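Monday, bench notes, sourdough starter drying

Okay, so the second round of dried starter is out of the dehydrator and I want to get this down before I forget which tray was which (I did that last time and it cost me a whole batch).

Quick recap for anyone reading over my shoulder: I'm trying to dry our rye starter into flakes that wake up fast when you add water. Umut Altıntaş gave me the mother jar back in December and it's a beast, doubles before lunch if you feed it at breakfast. The flakes from round one smelled great and then sat in the jar like wet cardboard for two days. Sad!

Changes for round two: I spread it way thinner, I turned the heat down as low as the dial goes, and I fed it 3 times the day before instead of once. The thin spreading made the biggest difference to handling. It came off the paper in big curly sheets, which I crumbled by hand, and then I ran half through the old Shokri grinder and left the other half chunky. I want to see if grinding hurts it. My guess is that it does, a little, just from the warmth of the blades, but Umut thinks I'm worrying over nothing and we have a coffee riding on it.

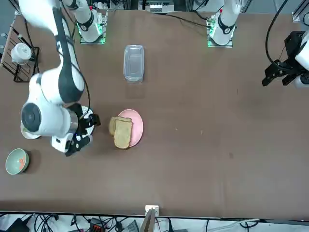
The ground half goes in the jars with blue tape, the chunky half in green. I weighed out 400 g of flour for the test dough and used the same bag for both, the Posasbridge all-purpose, because the last bag of rye had gone a bit musty (throw that out, please, it's still on the lower shelf). Water from the filter jug. Salt goes in after the first rest and no earlier, I keep doing it on autopilot.

Things I'm not sure about:
- whether the jar lids should be tight or just resting on top for the first night
- how long the flakes keep. I've got one packet in the freezer and one in the drawer, and I'll open both when I'm back from Ornach
- the scale. It jumped around this morning until I changed the batteries, so don't trust the flake weights from before coffee

At 4 in the afternoon the green jar had a few bubbles up the side and the blue one had a skin on it and not much else. Early days. I'll feed both again before I leave and check them first thing.

Still need: parchment, more small jars, a new marker.

Last updated: Monday, late afternoon

Recent entries
Round one flakes, what went wrong
Cleaning the Shokri grinder
Rye or wheat for the mother jar
Shelf labels, again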